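Clandelcombe Publishes Handling Guideline for Robot Grippers in Shared Test Areas

Version 1 covers floor marking, object lists, grip checks and how failed picks are recorded

2018-06-13 – Clandelcombe has published a guideline for people who test robot grippers on everyday objects. The document is free to download and takes effect at the organization's own test sites right away. Outside labs may adopt all of it or only the sections they need.

The guideline grew out of a review that began in January. Staff went through records of 3,489 grip attempts made at two sites, Zallen and Tirkow, and found that 473 of them could not be compared with any others. In most of those cases the object was poorly described, or its starting position had not been written down. In 183 cases the operator had also changed the closing force partway through a session without noting it.

"We had good people doing careful work, and we still couldn't line up one site's results with the other's," said Amado Belmonte, who led the review. "One site would write 'round object' and the other would write a part number. Neither one told you what you needed to know to run the test again."

The guideline has 13 sections. The longest deals with the work area. It asks that the surface be divided by lines that stand out clearly from the floor, and that the lines stay in place for a full series of tests. Tape is acceptable. Worn or lifted tape should be replaced between series, never during one, and the new lines should be measured against fixed points at the edge of the area.
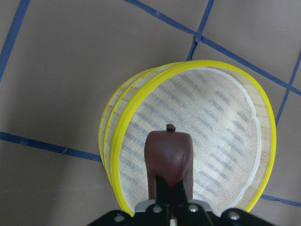 Objects are sorted by how they behave in the grip – stiff, soft, slick, fragile – and each one gets a record that lists size, weight and surface. The record must also say which part of the object the fingers are meant to touch. Household goods are allowed alongside machined test pieces, provided the same item is kept for the whole series. If an item is damaged, its replacement gets a new record even when it is the same model.

Objects with mesh, netting or thin screens have a section of their own. Cameras and depth sensors can give uneven readings on these surfaces, and the guideline asks operators to note the lighting and the angle of the object before each attempt.

On safety, the document sets a low speed limit for any movement made while a person is inside the marked area. It also calls for a stop button within arm's reach of the operator and a grip check at the start of each shift. Fingers, mounting plates and screws are to be looked over by hand, and the result signed. The guideline does not replace national or international safety standards, and users remain responsible for meeting the rules that apply where they work.

Failed attempts must be kept in the record. Sites that remove them before sharing data may not state that they follow the guideline.

"That part got the most pushback," Belmonte said. "People don't like sending out a file full of drops. But if you take the drops out, the rest of the file isn't much use to anyone."

A companion logging tool named Geum is being prepared and will be released separately. Until then, sites can use the blank forms at the back of the document. Comments on version 1 can be sent through the Clandelcombe website and will be considered for the next revision, planned for January.

About Clandelcombe
Clandelcombe develops test methods and shared working practices for small robotics labs and workshops. It runs test sites at Zallen and Tirkow.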